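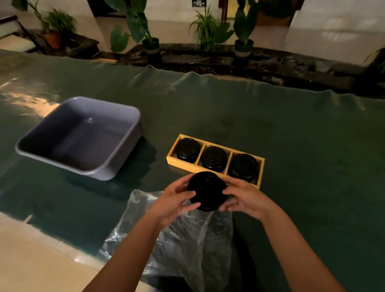
Good evening, and thank you for coming out, especially those of you who drove over from Wilton with the heater stuck on.

I want to talk tonight about buying an older station wagon with a lot of miles on it, and why I'd do it again tomorrow. (Pause. Ask who drove here in a wagon.)

Mine came from a small lot in Astmont in July – one owner, 31 service stamps in the book, and a back seat that smelled strongly of dog. I went to look at a pickup, mind you, and I never even sat in the pickup.

First thing, the test drive. Please take the long one! Once around the block will tell you the radio works. I took the road up to Drellum and back, and on the second hill I heard the wheel bearing humming away like my old refrigerator. It cost me $329 to put right, and I got most of that knocked off the price just by mentioning it politely.

Second, tires. Look at all 4 and read the dates on the sidewalls. If they don't match, ask, and then let the seller do the talking.

(Skip the part on timing belts if we're past the half hour.)

Last, the paperwork – I've brought 5 copies of my checklist, so please share. Then questions, and I'd love to hear about your own wagons too.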